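4.2 Surfaces, edges and the problem of the shared table

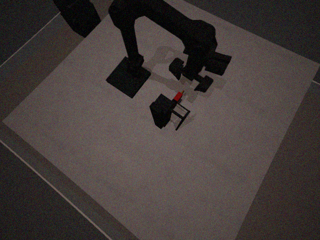 Figure 3. A large square table on a darker floor, with thin white lines on the floor alongside its edges.

which brings us to furniture. The three preceding rounds of interviews had asked people in Staltgate what they disliked about working in the same building as one another, and the answers were the ones any reader could supply without leaving home: noise, smells, the fridge. When we came back in August and asked instead where their own space stopped, the talk turned to tables and stayed there. Of the 324 diary entries collected in this round, a majority mention a table by the second sentence. Several mention nothing else.

The literature on territory at work has mostly concerned itself with walls, doors and, in its more excitable moments, pot plants (Aigner and Beaudoin, 2000). Tables are treated as the thing on which the territory sits. Our informants saw matters differently. For them the table was the territory, and the rest of the room was a sort of car park for it.

We distinguish between an edge and a border. An edge is where the table ends. A border is where a person believes that they end, and it is seldom in the same place. On a long table the two can be kept apart with some dignity: one sits in the middle of a stretch, spreads a few papers, and leaves a strip on either side which everybody understands and no one discusses. On a large square table this breaks down. The middle is too far away to be of use to anyone and is claimed by all, chiefly as a place to put things they do not wish to look at. The corners, meanwhile, are close enough to both neighbours to be annoying to each. One participant, a bookkeeper with a firm grasp of geometry, described the corner as "the bit you pay for and he uses".

Floor markings complicate the picture. Lines on a floor are cheap, quick to lay and almost impossible to argue with, which may explain their appeal to building managers. At the Vaditz site, a former seed warehouse let by the desk, white lines had been laid alongside the tables in the main hall before any tenant moved in. Their official purpose was to keep the walkways clear. Within a month they had taken on a second purpose, and by the end of the study a third, which contradicted the other two.

The second purpose was the storage of bags. Tenants held that anything between the line and the table belonged to the table, and so to whoever was sitting there. A rucksack inside the line was at home. A rucksack across the line was an act of aggression, although a small one, and was dealt with by being nudged. We recorded a good deal of nudging. Diary entries describe it in the passive voice ("my bag had been moved") even where, as the observation notes make plain, the diarist had been sitting next to it at the time.

The third purpose was conversational. People wishing to speak to a colleague walked up to the line and stopped. Those invited to continue stepped over it; those not invited stayed where they were and spoke a little louder. When we asked about this, most denied that the line had any bearing on where they stood, and two of them did so from the far side of it. We do not report this to embarrass them. The first author was later found to be doing the same thing in the kitchen, where there are no lines at all.

How far these habits depend on the lines, and how far the lines merely gave them somewhere to happen, is harder to say. The Stomotero building offers a partial comparison. It has the same model of table, a similar mix of trades and a plain carpet. Its tenants also kept a margin for bags and also halted before speaking, but the distance varied widely between people and led to more open disagreement. A lampshade designer and a translator of boiler manuals fell out over it so thoroughly that they now communicate through the landlord. At Vaditz there was no quarrel of this kind. There was resentment, but it was orderly resentment, and everyone could point to where it began.

It would be tempting to conclude that buildings should be covered in lines. We would urge some caution. Of the nine tenants who left Vaditz during the study, four gave the hall itself as a reason, and their exit letters share a certain tone. "I felt filed," wrote one. Another complained that she had begun to pull her chair in at home. The tidy behaviour we observed came at a price, and the people paying it were not always those who had been untidy to begin with. New arrivals in particular learned the rules by breaking them, usually in front of an audience, and a newcomer's first week produced twice as many apologetic diary entries as any later one.

A word on the size of the tables. Earlier work has assumed that more surface means less friction (Beaudoin, 2000), and furniture catalogues have been happy to agree. Our results do not bear this out. Tenants at the largest tables reported no fewer disputes than those at the smallest, though the disputes were different in kind. At small tables people objected to what their neighbours were doing. At large ones they objected to what their neighbours had left behind, often without being certain who the neighbours were. The middle of one table was host to a hole punch for 30 working days. It was mentioned by six diarists, used by none, and defended by all of them when the cleaner tried to remove it.

We take the hole punch seriously — more so, perhaps, than its owner did. It suggests that the unclaimed centre of a shared surface is not empty ground in the minds of those around it. It is held jointly, and joint holdings need rules, which nobody at the table had been asked to write. Where such rules appeared they took the form of notes, and the notes took the form of threats. These are dealt with in section 4.3, along with the matter of the laminated sign and the reply that was later laminated beneath it.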